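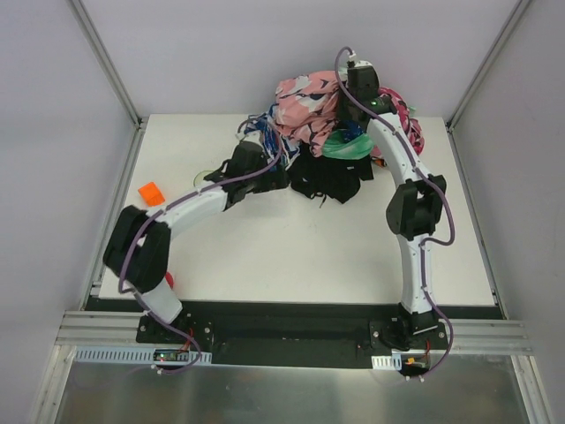 The Prundholm bench is a two-armed robot workstation built by members of the Catbridge shared workshop in Sallthorpe. It is used for sorting and folding cloth. Both arms are mounted along one edge of a white table, with aluminum posts at the far corners. Work started in March and took 34 evenings. The grey side walls were added later, to block glare from the windows. The control software — known as Long — is kept by the workshop, and members can book the bench in 30-minute slots.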